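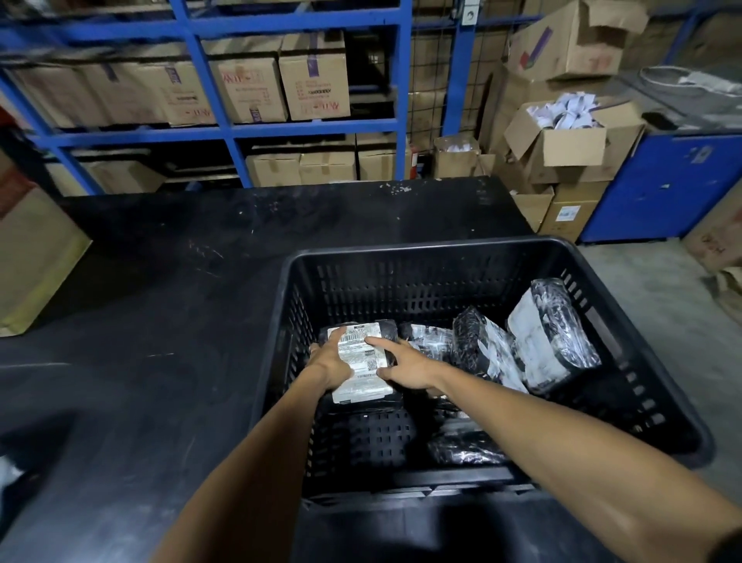
Does a Polycarbonate Sunroom Pay Its Way?

Project report, Fuseini Fiadzo

Ditmont's brochure says a lean-to sunroom on a south wall will "cut heating needs all winter." I wanted to see how much of that holds up. The brochure gives no house size, no climate and no test method, so I began with doubts and still have most of them.

I used a kit room on the back of a house in Cloltcombe, 140 square feet, with twin-wall panels and a brick floor. In November I logged the air temperature in the room and in the kitchen behind it. The kit cost $1,457 before the base, which added nearly $500.

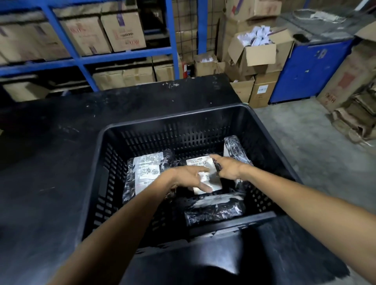 Department of Building Technology, Stever College

On clear afternoons the room got warm enough to open the kitchen door and let the heat in. On cloudy days it did very little, and after dark it was soon almost as cold as the yard. Chávez, the other supplier I wrote to, claims the brick floor stores heat overnight. My readings show no sign of it.

There are 2 weak points in my own work. I had no matching house without a sunroom, and the family sometimes forgot to shut the door. I would not put a dollar figure on the savings from this data, and I don't see how Ditmont can from theirs.

Submitted February 28, 2018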